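# The Long Wait for a Robot That Tidies Up

Every few months somebody sends me a video of a robot folding a towel. The towel is always square, and the table is always bare. I have watched a great many of these, usually while standing next to a laundry basket that no machine has offered to empty, and I have come to think of them the way I think of recipe videos. The food gets made. I'm less sure it would get made at my house.

So when Marit Fagerlund invited me to look at what her company, Clurkis, is doing with two-armed robots, I asked to see something dull. She suggested instrument handling: picking up slim metal tools, moving them to a tray, opening and closing the pouches they travel in. It's the sort of work that goes on in back rooms of clinics all day long, done by people who are paid modestly and who rarely drop anything.

"People expect us to start with surgery," Fagerlund told me. "I would be happy if we could start with putting things away."

That is a smaller promise than the industry usually makes, and I liked her for it. But putting things away is harder than it sounds. Scissors have loops that catch. A scalpel handle is flat and gives a pair of fingers very little to get under. Anyone who has tried to pick a dropped key off a smooth floor while wearing gloves will know the feeling.

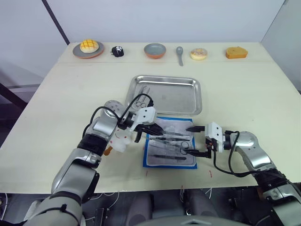 My own test for a household robot is simple, and so far I haven't found one that passes. I want it to clear the kitchen after dinner. That means the bowl, the spoon, the plate with half a bun still on it, and it means knowing that the bun goes in a bag and the spoon goes in the sink. A nine-year-old can do this, with complaints. The machine has to decide what each thing is, how hard to squeeze it, and where it belongs, and it has to do that again tomorrow when everything is somewhere else.

Vandana Khurana, who managed a hospital supply room for 11 years before she began advising equipment buyers, has heard the sales pitch more often than I have. She isn't against the idea. She just wants to see the boring numbers.

"Show me a whole shift," she said. "Show me what happens when the wrap bunches up, or two pieces are lying across each other. My old staff fixed that without looking down."

I asked Fagerlund for boring numbers and she gave me some. In an internal trial last December, her team ran 138 attempts at moving a single instrument from a cloth to a tray, and in 32 of them a person had to step in. She didn't dress it up. An engineer on the project, Anathi Chauke, thinks the figure will fall quickly. I have been hearing that things will fall quickly for most of my working life — prices, mainly — and I'd like to see the next set before I get excited.

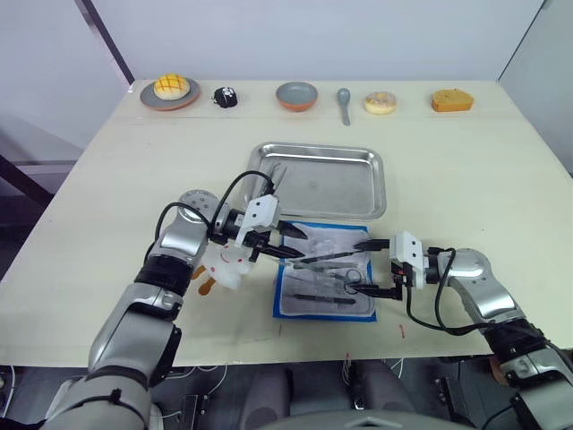 There is also the matter of time. A person clearing a few tools into a tray does it in the gaps between other jobs, often while talking. A robot that needs the tools laid out for it, and someone close by in case it fumbles, hasn't taken a chore away. It has added one, with a service contract attached. Chantelle Oosthuizen, who runs a small repair shop called Fourie and looked seriously at buying an arm to sort parts, did that sum on the back of an invoice and bought a second bench instead.

"I'd have been paying to watch it," she said.

Soft things make it worse. A metal tool at least keeps its shape. A cloth bag doesn't, and neither does a sock, a pillowcase or a bag of salad. Push on the edge and it folds; pinch it and you may have one layer or three. Chauke told me she would take a tray of awkward scissors over one limp pouch any day.

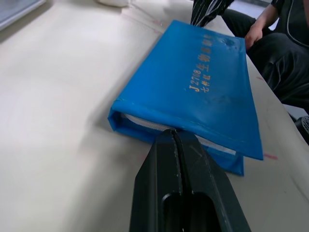

*Gripper fingers at the open end of a blue pouch. Soft packaging remains one of the harder jobs.*

None of this makes the work pointless. Two arms that can share a small space without knocking into each other would be useful in plenty of places, and I can picture a supply room, well lit and kept strictly in order, where a patient machine earns its keep on the night shift. Khurana can picture it too. She'd want it on trial for a year, and she'd want the right to send it back.

The home is another question. Mine has a dog, a step down into the kitchen and a drawer that only opens if you lift it. When I described the drawer to Fagerlund she laughed and asked me to leave it off the list for now.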